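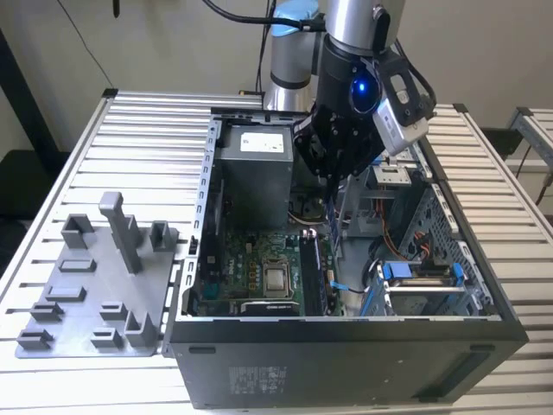 Subject: Re: [zimotstead-refurb] Dell towers, memory swap, what order?

Hi all,

Quick one before I have to run, will fill in gaps tonight if anybody needs it. We have 93 of the towers from the Blackburn office, 70 of them still to open up. The question below was about the order for doing memory and whether the drive has to come out first. Short answer no, leave the drive alone until the memory is done. Long answer follows, sorry for the typing.

1. Before you open it

Pull the power cord at the back, then hold the power button in for a few seconds. Monitor cable off too. Tower on its side, open side up, label face toward you if you work the way I do. Put the panel on the floor behind you and NOT on the next bench, we had two panels swapped in August and one of them still doesn't close right.

Blow the dust out outdoors. Please. The back room smelled like a vacuum bag for a week.

2. Memory

Touch bare metal on the case first. Push the latch at the end of the slot back, all the way, until the stick lifts. If it doesn't lift you haven't pushed far enough. Straight up, don't rock it side to side - a little end to end is OK if it's really stuck.

Sticks go in the tray by size. Anything with no label on it goes in the "test" tray even if you are sure what it is. Wipe the contacts with the Clarier wipes, one wipe does plenty of sticks, we are going through them way to fast.

New one in: line up the notch, thumbs on both ends, push until the latch comes up by itself. It takes more force than you want it to. If the latch isn't up the stick isn't in, and you will get beeps or nothing at all, and then you'll spend twenty minutes blaming the power supply. Ask me how I know.
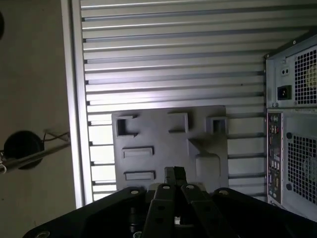 3. Memory test

One full pass of the Trikov tester before the machine moves on. I know it's slow. Start it, write the time on the sheet, go open the next case. Don't stand there and watch it. If it throws even one error, pull the sticks, swap slots, run it again. Errors follow the stick = bad stick. Errors stay with the slot = tape on the case, red, and it goes on the bottom shelf.

Don't put a bad stick back in any tray. Coffee can by the door.

4. Drive

Only now. Blue plastic is what you touch, that's the whole rule with these. Squeeze the blue clips, slide, done, no screwdriver. Unplug data and power first, gripping the plug and never the wire. Drives go in the gray tote for wiping, with the tag number from the case written on masking tape. A drive with no tape on it has to be checked by hand and I am the one who ends up doing it.

Replacement drives are in the closet, second shelf. Same clips, click it in, both sides.
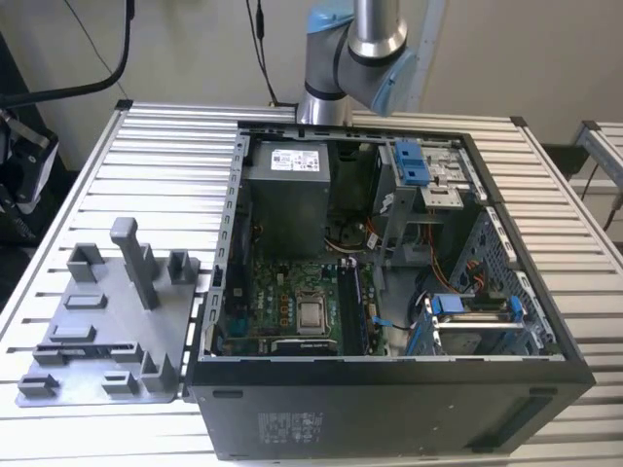

5. Cables, since that's where we lose the most time. Three of the last batch came back to me with "dead drive" on the sheet and not one of them was dead, the data plug had just been nudged half out when somebody closed the case. The blue SATA cable should curl along the side of the drive bay on its way over to the board, same as that, with the plug pushed in flat. Orange wires stay down the right side by the bays. If you find yourself stuffing anything under the panel, stop and lay it out again. Spin the fan with one finger before closing up and check nothing drags on it.

6. The processor

Leave it. We are not doing paste this round. If one runs hot in the test, write HOT on the sheet and move it along.

Supplies: we are fine for screws (the jar has 3000 in it or so the lid says, I'm not checking). Low on masking tape, sharpies, wipes. If you are going past a hardware store, tape please, keep the reciept.

Room is open from 4 pm. Key is in the usual spot. Last one out turns off the power strip at the wall.

Original question is under here with my answers in between.

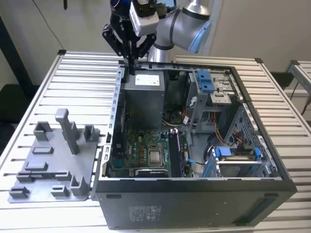
> I did two of the towers last time and on both I took the drive out
> first because I thought I needed the room to get at the memory. Is
> that wrong? It seemed to take forever.

Not wrong, just slow. Plenty of room to get at the slots with the drive in place.

> Also one had a single stick and the other had a pair. Should they
> all end up the same?

Yes, 2 sticks in every one, matched size. If the tray runs out of pairs do the drive and set it aside with a note on it.

> And do we keep the old side panel screws?

In the jar. Gotta go, more tonight.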